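Rule 8 of the Endport handbook said the fingers must touch the object before the operator touched an opinion. Lesia Kovalchuk had written it herself, in June, and now had to live with it.

"It's a phone case," said Mirjana Hoxha, her hand in the gripper. "Surely I can just pick it up."

"Rule 20. State which way it's facing."

"Up. Orange. Mildly resentful."

"Two of those aren't in the standard."

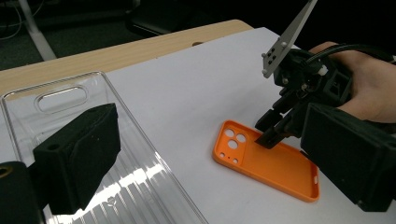 Mirjana kept her wrist level, as rule 14 required, and breathed out, as no rule yet did. Lesia made a note of that for the next edition, which already ran to 51 pages -- Brosum managed with a single sheet, and look at Brosum.

"Do I put it in the tray now?"

Lesia turned a page, then turned it back. There were four paragraphs on letting go and they disagreed.

"Hold it there," she said. "I'll ring Gremitz."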